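Unit 2: Reading the Psalms of Ascent
Notes for those who missed class (and for those of us who were there but talked too much!)

Okay, so we got as far as Psalm 131 and then I got carried away, as usual. It's three verses. You can read it in less time than it takes to find your glasses, and I've been chewing on it since October.

First, where it sits. The Songs of Ascents run from 120 to 134, and most people think pilgrims sang them on the way up to Jerusalem for the feasts. Keep that road in your head as you read – tired feet, kids, dust, the whole bit. These are traveling songs, and they're short enough to learn by heart.

Now look at verse 2, the weaned child with its mother. I always pictured a nursing baby here, all milk and sleep, and I had it wrong for years. A weaned child has stopped fussing for food and just wants to be near her. Cristóbal Leiva asked if that means we shouldn't ask God for things, and I said no, go read Psalm 130 right before it, where the writer is crying out from the depths! The two belong side by side.

Verse 3 turns around and talks to all of Israel, "hope in the LORD." So a very private prayer ends up as something the whole crowd can sing. I love that.
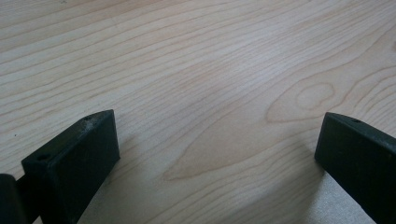
Solange Collet wrote back after class that she reads verse 1 differently: to her, "I do not concern myself with great matters" sounds like somebody who has just lost an argument and is trying to mean it. I'd never heard that before, and I think she may be on to something.

For next time: read 132 out loud, twice if you can stand it, and mark every place David's name comes up. Bring your own translation, the odder the better.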